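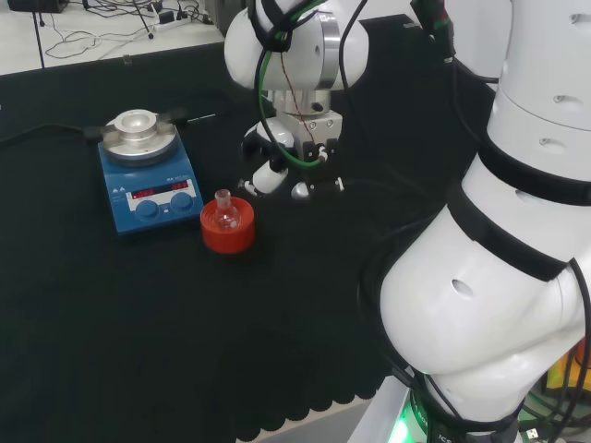
Handout 4: Solubility and recrystallisation

Read this before the practical. Bring it with you, along with your lab book. Questions go to Wenche Bakke, or to Frøydis Wikström if you are in the second group.

## What solubility means

The solubility of a solid is the most of it that will dissolve in a given amount of solvent at a given temperature. A solution holding that amount is *saturated*. Add more solid and it sits on the bottom.

For most solids, solubility goes up as the solvent gets warmer. Some salts hardly change (table salt in water is the usual case) and a few become less soluble. Always quote the temperature with a solubility. A figure without one can't be used.

## Why recrystallisation works

You dissolve the impure solid in as little hot solvent as you can, then let it cool. The solubility falls, the solution can no longer hold all of the solid, and crystals form. Impurities present in small amounts mostly stay dissolved, as the cold solvent has room for them. Impurities that never dissolved are filtered off while the solution is hot.

A useful solvent:

- dissolves the product well when hot and poorly when cold
- does not react with it
- boils below the melting point of the product
- is easy to remove from the crystals afterwards

## Cooling
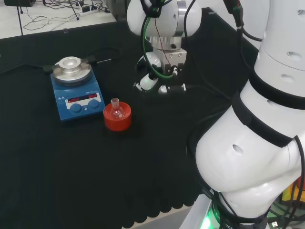
Slow cooling gives larger and usually purer crystals. Fast cooling gives small ones, and these can trap solvent and dirt between them. Leave the flask alone until it reaches room temperature, then put it in ice.

If nothing appears, the solution may be *supersaturated* - it holds more than it should at that temperature. Scratch the inside of the glass with a rod, or add a seed crystal. If that fails, you have probably used too much solvent. Boil some off in the fume cupboard and cool again.

Some products come out as an oil. Warm the flask until the oil dissolves, add a little more solvent and cool it more slowly.

## Working out the yield

Percentage recovery = mass of pure dry crystals ÷ mass of crude solid × 100

Suppose you start with 400 mg of crude solid and the cold solvent keeps back 2 mg in every millilitre. With 20 ml of solvent you lose 40 mg, so the best you can hope for is 360 mg, or 90%. Double the solvent and the best figure drops to 80%.

A recovery above 100% means the crystals are still wet. Dry them to constant mass and weigh again.

## For the November session

Read the Kvam chapter on filtration and write up the yield sum with your own masses.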